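THE KITCHEN COLUMN
Tuesday, July 6, 2021

Regular readers will recall that in the last issue I promised to say nothing more on the subject of cups. I lasted one issue, so I consider that a success.

The background, for newcomers to the Likia building: the tea point on our floor used to keep its paper cups in the plastic sleeve they arrived in. The sleeve lived on its side next to the kettle. Someone would tear it open at the wrong end, the cups would slide out across the bench, and whoever came next would pick one off the damp patch by the sink and put it back, slightly changed. By Friday the sleeve held three good cups and a teabag.

Bayu Lumbantobing raised this at the December catch-up, and was told it was a matter of personal responsibility. Personal responsibility was given six months. In that time we got through 1,000 cups, a figure I have from the stationery order and which I'd ask you to consider alongside the number of people who work here, which is nowhere near that.

So we now have a proper cup stand. Tassanee Chaimongkol found it, after ruling out a wall-mounted tube (needs drilling, and we aren't allowed to drill) and a novelty one in the shape of a koala (no comment). The one she settled on is a plain thing, a thin black wire holder on a round wooden base, and the paper cups sit inside it in one nested stack. It takes up about as much bench as a saucer and has so far stayed upright through two morning teas and a birthday.

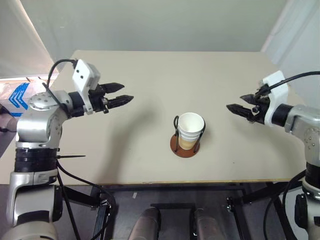
HOW TO LIVE WITH IT

Take one cup from the top. If two come away together, give them a little twist and put the spare back. Please don't solve the problem by drinking from both.

Refills are in the cupboard under the microwave, in sleeves of 50. Wait until the stack is properly low before adding more. Daniyal Hayat topped it up to a height he described as ambitious, and the rest of us spent the afternoon walking past it sideways.

The wooden base gets a wipe with a wrung-out cloth. It does not go in the dishwasher, and neither does anything else made of wood, including the salad servers, whose remains are on the windowsill if anybody would like to pay their respects.

Used cups go in the bin. I'd have thought this was settled, but Jin-sol Geum has asked me to print it.

Mugs are still welcome, of course, and there's a whole shelf of them. If yours is the brown one with the growth in it, you have until the end of the week.

Next issue: teaspoons, and where they go.

Contact the Kitchen Column: leave a note on the fridge | © 2021 Likia Building Newsletter | Back to top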